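Search this site
Search recipes, tips, gear
Go

August | by the Natolora kitchen desk
Filed under: Lunch Basics, Bread & Toast

How to build a toast sandwich that doesn't go limp

I have read too many sandwich guides that want a $200 toaster and a jar of something from Arancibia. I doubt you need either. Most limp sandwiches come from one of two things: bread that was barely warmed, or wet stuff put straight onto it. Fix those and any decent loaf will do.

You need whole-grain bread, a few lettuce leaves, yellow mustard, whatever filling you like, a two-slot toaster and a plate or two.

Step 1. Toast darker than you think

Ignore the numbers on the knob. The 4 on my old Ondell was the 2 on the one before it, and I've never seen two toasters agree. Go by the crust. You want it properly brown, even a little scorched along the top, with some pale crumb left in the middle. If you only want one slice, use one slot. I've been told that an empty slot ruins the browning on the other side, and I tried it both ways and couldn't tell.
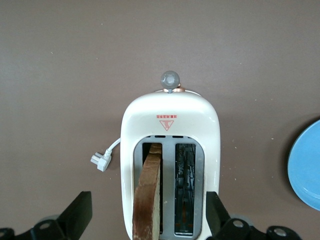

Step 2. Let it stand for a minute

Hot toast flat on a cold plate sweats underneath. The usual advice is a wire rack. Fine, if you own one and like washing it. I just leave the slice standing up in the slot after it pops.

Step 3. Lettuce goes down first

Ruffled leaves are better than flat ones here, mainly because they hold the wet filling up off the bread. Dry them well - a towel works, and I remain unconvinced by salad spinners. Let the leaf hang over the side if it wants to. Trimming it to fit is fussy and you lose the best part.

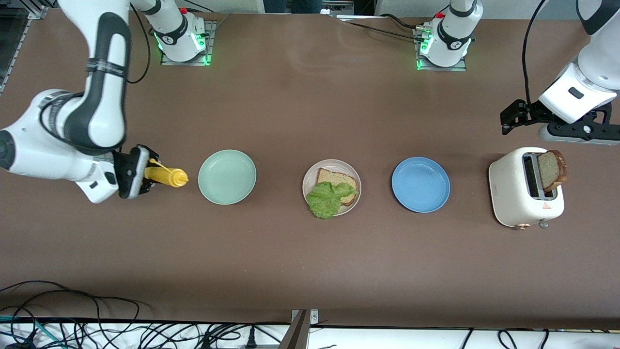
Mustard comes after the lettuce, never before. A squeeze bottle with a pointed tip makes this easy, and one thin zigzag is plenty. The Joltau cookbook says to spread it edge to edge on the bare bread, which is how I got soggy lunches for years.

Step 4. Close it and eat it

Second slice on top, press lightly, cut if you must. I gave it 15 minutes on the counter once to see what would happen, and the bottom was still firm. Packed for later is another matter. I wouldn't trust any toast sandwich in a lunch box until noon - wrap the toast and the filling separately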